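Lallo notebook, Norside shared workshop
May 2022

Picking up from the last entry, which stopped halfway down a page when the hall was needed for something else and I had to pack up in a rush. Where we'd got to: both arms homing, both grippers opening and closing when told, and a very long list of things in Annick's handwriting under the title "before it touches metal". I've crossed off most of it. A couple I've crossed off optimistically (sorry, Annick).

For anyone at Norside who has been stepping round us and wondering, Lallo is the two-arm bench helper Annick MacLeod and I have been building since February. The first proper job we want out of it is putting small spur gears on a round metal plate, one arm steadying or fetching while the other one places. I like it as a first job. The parts are small, shiny, heavy for their size and not at all forgiving, and if you drop one you just hear a clink and pick it up again. We did the foam blocks in March and I was bored of foam blocks after one evening!

Set-up tonight was the dark grey cloth spread out flat, plate near the middle, one arm coming in from each side. I'd been going back and forth on the cloth. It creases, and I don't own an iron, and Annick says the creases will come back to bite us when we start working out heights. But bare metal on a pale surface was hopeless, the gears more or less vanished, and on the dark cloth I can pick them out from across the room. It also stops them rolling off. Cloth stays for now.

First thing I tried was the left arm holding a gear while the right arm waited its turn on the other side of the plate. I drove both by hand from the leader sticks, slowly, with the speed limit turned right down. I still hold my breath when the two wrists get near each other.

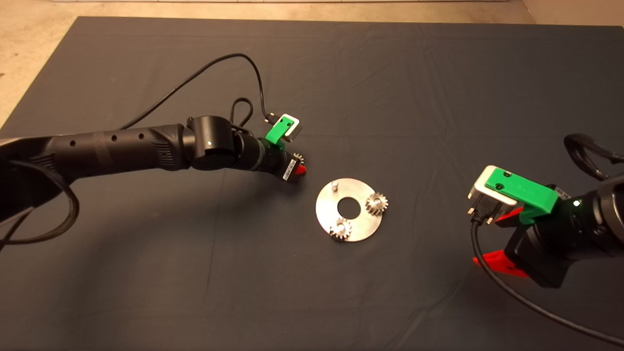

Brackets and cables

Green brackets are version 4. The first lot cracked across the screw holes, the second lot were fine but put the plug where my knuckles go, and the third lot I printed mirrored by mistake and only noticed with the screws already in. Version 4 goes on with two screws from the top and I can get a driver on them without taking the gripper off. I've still got plenty of the green filament from Ayele, so everything is going to be green until that's gone. Annick wanted grey. Annick can buy the next reel.

Note to self on print settings: slower on the outer wall, and let the bed cool right down before pulling the part off. I bent one by being impatient. Settings file is in the shared folder under "bracket_v4_final", and please ignore the one called "bracket_v4_final_final", I don't remember what that is.

The thin cable off the connector is my main grumble. I left a big loop in it so the wrist could turn the whole way without tugging, and that works, but the loop wanders. On the left arm it tends to swing out over the cloth and I've twice had it drag near the parts on the way back from a place. The right one is better behaved and mostly hangs down towards the corner. Things I might try:

- a shorter cable with a softer jacket, if I can find one with the same plug
- a little printed clip halfway along the forearm, using the row of holes that's already there
- hook-and-loop tape, the quick and ugly way

I'll try the ugly way first and see if I can live with it. The braided ones I'm leaving alone. They came that way from Vukska with the arms and they've never given any trouble.

Fingers

Big improvement, this. Red fingers with the black pads stuck on the inner faces. Before the pads I could close on a gear and watch it slide out sideways like soap, and turning the force up only made it shoot further. With the pads on I can close quite gently and it stays put. They're rough stuff, cut by hand with the old scissors from the textiles drawer, and you can tell! One of them has an edge on it like a torn biscuit. I'd like to make a cutting guide so that both sides come out the same, but I want to know how long the material lasts before I put an evening into that.

Wear so far: nothing I can feel with a fingertip. I'll mark the start date on the tape inside the parts box and check again after the next few sessions.

One thing to watch is how wide I leave the fingers on the approach. If I come in with them fully open there's lots of room round a gear, which feels nice and safe, but then one tip comes down on the plate before the other has got anywhere. If I half close them first I get down much more neatly but I have to be lined up properly before I start. I did most of tonight's runs wide open and corrected on the way down, because that's what my hands wanted to do.

The wrist camera helps more than I'd expected with this.

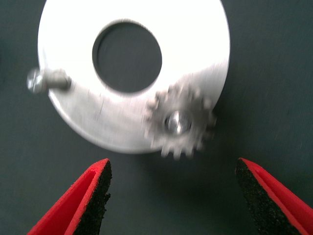

I used to steer off the top view and only glance at the wrist one, and I've now swapped that round completely for the last bit of the move. Top view to get over the plate, wrist view to line up, then straight down. The problem I keep hitting is glare. The plate is brushed and the overhead light bounces straight off it, and depending on how the wrist is turned, part of the face goes to plain white and any edge in there is lost. I've locked the exposure a notch darker, which helped the metal and made the cloth a bit murky. I don't mind murky cloth.

Focus is the other thing. The lens is fixed and it's a compromise, so there's a distance where a gear goes soft and the teeth run together, and of course it's the distance I care about. I had the little lens ring in my fingers and was all set to turn it when I remembered that Annick had glued it in February on purpose, so that we'd stop fiddling. Fair enough. Left a note on her list.

Runs

I did 16 runs by hand after tea. I'm counting a run as: gear on the cloth or in the gripper to start with, gear on the plate at the end, arms back out of the way. 12 of them I'd call good. The 4 bad ones, for the record, were all different, which I suppose is better than the same fault every time, but it does make for a longer list:

One: closed on the gear too high, it tipped on the way over and landed on its edge.

Two: cable loop. See grumble above.

Three: my fault entirely, I moved the wrong stick. Right arm went up when I meant the left to go up. I have now put a blob of nail varnish on the left stick.

Four: good pick, good carry, then I let go a whisker too early and the gear bounced and ended up half on and half off the plate.

That last one is the interesting one, I think. There's no feeling in the sticks at all, so you're judging contact by eye. I've started listening for the click as it touches down, and I'm fairly sure that's what I'm going by now more than either of the screens. Which is lovely for me but not much help to Lallo, who hasn't got ears. Annick suggested watching the motor current at the wrist instead and seeing if there's a bump in it at the moment of contact. I've got the logs from all the runs so that can be done at home.

We said 200 good runs before we try training anything. At tonight's pace that's a fair few evenings, and I'd rather like to share them out. If you've done the induction on the arms and fancy an hour on the sticks, have a word with me. It's quite soothing once you've stopped worrying about the wrists. If you haven't done the induction, it's short and mostly about where the stop button is.

Where to put things at the start

This is something we've been sloppy with. For the early runs I put the plate down wherever my hand happened to go and dropped the gears near it. Then I noticed I'd got into a habit, always plate in the same sort of spot, always a gear over on the left. If we carry on like that it'll learn that one layout and fall over on any other. So from now on move things between runs, and I mean move them properly, a few centimetres doesn't count. Start some with a gear out on its own on the cloth and some with one right up against the plate or partly on it. I tried a handful of both.
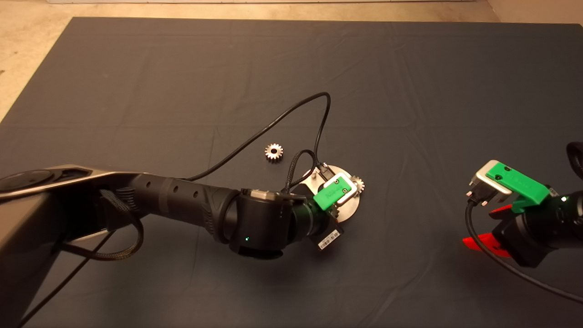 Gears out in the open are easy, I can come at them from any side. The ones tucked in by the plate are a pain, as one finger wants to go exactly where the rim is. What worked best was turning the wrist so that the fingers straddle the gear along the edge of the plate and neither of them has to go over the metal. That needs quite a twist on the left arm, and it's near the end of its travel by the time it gets there, so I want to check the joint limits in the config. I have a feeling I set them tighter than they need to be back when I was nervous.

Also started wondering about using the other arm to hold the plate still while this goes on. It's a decent weight but it does skate on the cloth if you nudge it hard. Two fingers on the rim would do it. I had one go and it felt like patting my head and rubbing my stomach, so that might be a job for two people, one on each stick.

Odds and ends

The left shoulder makes a tick when it starts from rest. Same as last time, no worse. I took the strap off, put it back on, and the tick carried on regardless, so it wasn't the strap.

Parts went back in the lidded tin, with the pegs and spare screws in the small bag inside it. Please don't borrow screws from that bag, they look like the ones in the general drawer and the thread is different.

Logs copied over and checked, they all open. Run three is in there too, I haven't deleted it.

For next session:

- tape down the left cable loop
- ask Annick about the lens glue
- plot wrist current for the early drop and a couple of the good ones
- loosen the wrist limit a little and retest by the plate edge
- try moving the lamp, or hang something over it to take the shine off
- print two spare brackets while there's still green

Power off at the wall, both arms in their rest position, cloth folded and on the shelf over the vice.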